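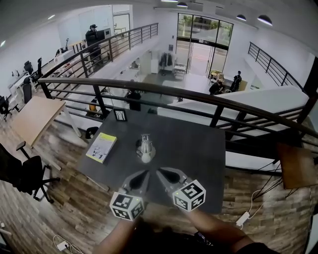
Upstairs table, with a paperback and a picture frame.

Kitchen > Water and Tea > Reviews

May
By Elias Khasawneh

Rivlow Filter Pitcher

The Rivlow costs $63, and the box says it will change the way your tea tastes. I drink a lot of tea and live with very hard water, so I'm the person this thing was made for. I've used it long enough to go through two cartridges and I still couldn't tell you with a straight face that it's worth the money.

It's a nice enough pitcher. The lid stays on when you pour, and it fits in my refrigerator door with a bit of a shove. The handle is too thin for how heavy it gets when full. Filling it is slow. You pour water in the top, you wait, you pour in more, and if you get impatient and tip it early, unfiltered water runs over the divider and into your cup. The manual mentions this on its last page, under "Tips."

Does the tea taste different? A little. Black tea loses that dull film on top, and I was glad to see it go. Green tea I can't tell apart from tap. My wife poured me cups of both without saying which was which, and I picked the Rivlow as the tap water more often than I'd like to admit.

Then there's the cartridge. Rivlow says to change it every 42 days. The light on the lid that tells you so is a timer. It doesn't measure the water and it doesn't care how much you've poured. I went away for a week, came home to a dry pitcher, and the light had kept right on counting. The company will happily sell you a subscription based on that same timer.
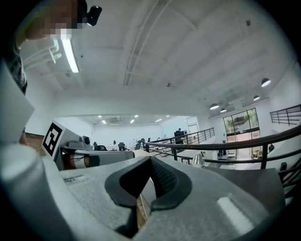

You're blaming the pitcher for your tea, one reader wrote after I grumbled about this in an earlier column. Buy loose leaf, stop boiling the same water three times, and then come back and tell us the filter does nothing.

Fair enough on the boiling, and I've stopped doing it. I was already using loose leaf. The film on black tea was still there with fresh tap water, a bit less of it, so some of what I'd been crediting to the Rivlow may have been my own bad habit. That doesn't help the case for the cartridges.

I also tried the Noiphan, a plain jug with no light, no timer and a wider mouth. It filters faster and the tea came out the same to me. The plastic smelled for the first few days and I had to wash it more than once. Harari makes an under-sink unit for $399 if you really hate your tap water, but I rent, and I'm not drilling into a cabinet I don't own.

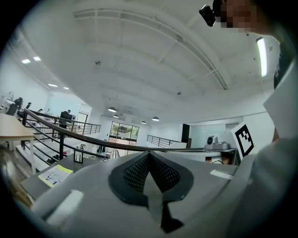
The railing upstairs, with its curved handrail.

What the Rivlow does well is cut down on scale. My kettle used to need vinegar every other Thursday and now it goes a good deal longer. If that's your main complaint, a pitcher will help, and a cheaper one should do. I'd skip the subscription either way and change the cartridge when the scale comes back.

I'm keeping mine until the spare cartridge runs out. After that I'll probably use it for iced tea.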